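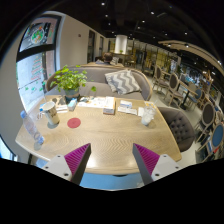 Starkbridge's comment on our last report was that a machine able to clear one table still hasn't done a shift's work, and they'd like to see numbers for the whole shift before the next payment. Fair enough. Numbers below, such as they are.

Progress report, table clearing, cafe site
30/10/2019

Where we are: 90 clearing runs logged this period. 40 finished with no human help. Rest needed a hand at least once, mostly thin stuff — flat packets, loose paper, straws.

Cups OK. Paper cup, plastic cup, both fine if the grip is light. Full ones still slow, we cap the speed and staff get impatient. Bottles OK standing up. Coasters bad. Fingers can't get under a flat disc on bare wood, so we slide it to the edge and catch it, works maybe half the time.

Bigger problem is deciding what is rubbish. Printed sheets on a table: menu, flyer, somebody's notes? Joranden module guesses wrong too often, so for now it leaves all paper where it is. Plant stays put too, obviously.

Shine off the tabletop still throws the depth reading. Trarkley sent new filter settings, not tested yet.

Wiping not started. Was due this period, sorry, pushed to March.

Spend: on budget apart from finger pads, went thru 6 sets. Ezeani quoted 8 weeks for the next batch, wich is too long, looking elsewhere.

Need from you:
OK to move wiping to March
Decision on a second site
Answer on the pads money, soon please

Full shift trial is next. Logs to follow when they're cleaned up.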